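Section 4. Pairing wired or wireless headphones with the Kastik desk radio

The box says setup takes a minute. Allow 14, more if the radio has been in storage.

1. Plug in the radio and wait for the clock to blink. Ignore the "Ready" light. It comes on long before the radio is ready.

2. Turn the volume all the way down. The Kastik is supposed to remember a safe level between uses. I wouldn't bet my ears on it.
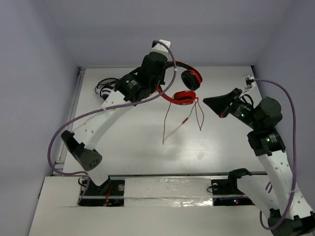
3. For wireless sets, hold the Onu button for 9 seconds. The quick-start card says to tap it, which only changes the station.

4. Pick your headphones from the list. If the list is empty, switch the radio off and repeat step 3. The "Smart Search" option has yet to find anything for me.

Note: The maker claims a range of 60 feet. Try it with one wall in the way before you believe that.

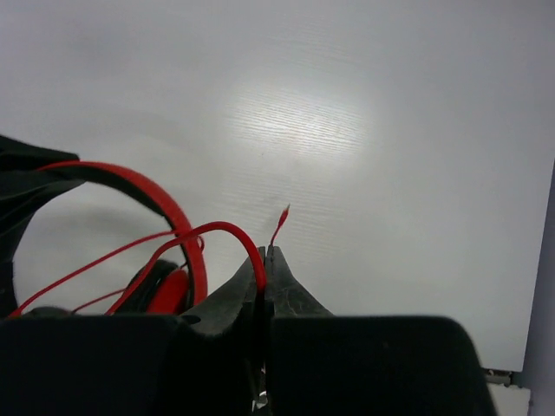
5. For wired sets, push the plug into the rear jack until it clicks. The front jack is for the Heltivix microphone and gives no sound.

6. Raise the volume slowly and check both ears.

CAUTION: Do not use "Bass Rescue" above level 4. It rescues nothing and makes voices hard to follow.

If one ear stays silent, try another set before paying for a repair.

Revised by Octavian Pascu, October 2023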